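Chapter 12
Budgeting for a Fabric-Handling Cell

The purchase price of the arms is seldom the largest error in a first budget. Grippers, finger pads, framing, cabling and spare parts are often entered as one line and then underestimated. At Kernstead, Frerichs listed pads as a consumable, with replacement planned every 1,000 hours. Fabric covers call for a separate pad allowance, set before quotations are requested.

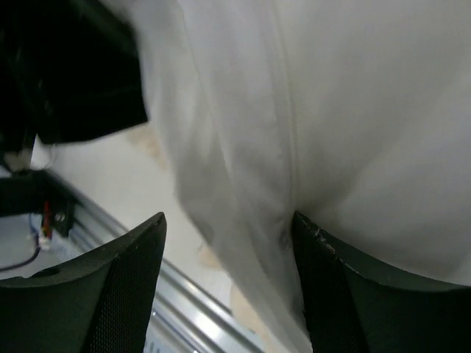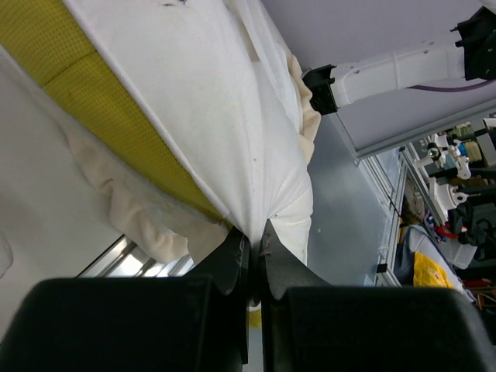
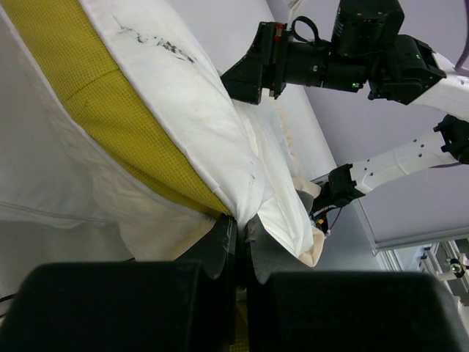
White fabric held between gripper fingers.

12.1 Fixed and Recurring Costs

Fixed costs are incurred once, at installation. Recurring costs are entered by month.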